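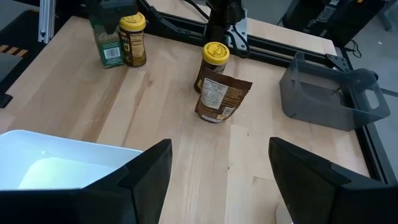 SKOKTON, April 3, 2021 - Temstead today opened orders for the Roder Bench Kit, a tabletop robot package for small packers, grocery suppliers and teaching labs that sort and bin mixed goods by hand.

The kit includes one arm, a two-finger gripper, a wrist camera, a bolt-together frame for the back of the table and a set of bins. It runs from a standard wall outlet. Temstead says a team of 2 people can set it up in 40 minutes with the tools in the box.

The Roder gripper is built for the kinds of items found on a pantry shelf, including jars with screw-top lids, boxes and soft pouches. Pouches bend when they are gripped and jars can tip, so the control software lets users set the closing force separately for each type of item.

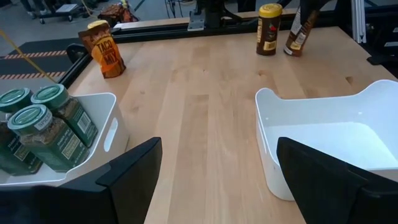

Users teach a new item by guiding the arm by hand through the pick and the drop. Each kit ships with 200 stored grips for common containers, and users can edit or delete any of them. Bins may be placed anywhere within reach of the arm and do not need to be fixed to the table.

Zerouali, a spice and dry goods packer, has used an early version of the kit on its sample bench and has ordered two more.

The Roder Bench Kit comes with a 12-month warranty on the arm and gripper. Replacement fingers and extra bins are sold separately. First shipments leave the company's Skokton plant in July. Orders and requests for a demonstration can be placed through the Temstead sales office.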